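What we're buying this year, and what we aren't

I promised to write up the equipment plan before the end of January, so this is it, more or less as it stands in the spreadsheet.

The total we have left for hardware is 3,222 pounds. Last year we spent most of it on one big order from Clenesska and then had nothing for repairs, which meant two pairs of hand-held grippers sat in a drawer from spring onwards. I don't want to do that again, so 700 is set aside for spares before anything else gets bought. Finger pads go first, then the printed marker plates, then cables. We never have enough cables.

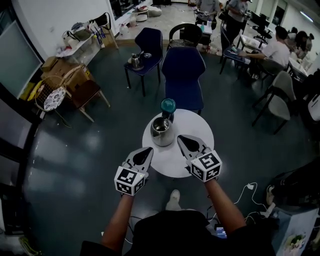
The next line is grippers. Kopecký quoted us for three more pairs and Isley for two, and the Isley price was better per pair until I added postage. I've gone with Kopecký. Their fingers are a bit stiffer but we can swap the pads ourselves without sending the whole thing back. Delivery is 10 weeks, so I'd like the order in by the end of the month.

Household objects come out of a separate pot and cost very little. Kettles, bottles, tubs with lids, that sort of thing. I budgeted 93 for the lot. Charity shops are fine for most of it, but I've asked people to keep receipts this time.

I looked at a small arm from Histier as well. It would eat the rest of the money and we'd still need a bench to bolt it to, plus somewhere to put the bench. It's moved to next year's list. If anyone has used one for longer than a demo, I'd like to hear how the wrist joint holds up.

Still undecided: storage. The shelf is full and things are ending up on chairs. I have a price for a second unit but haven't measured the wall yet.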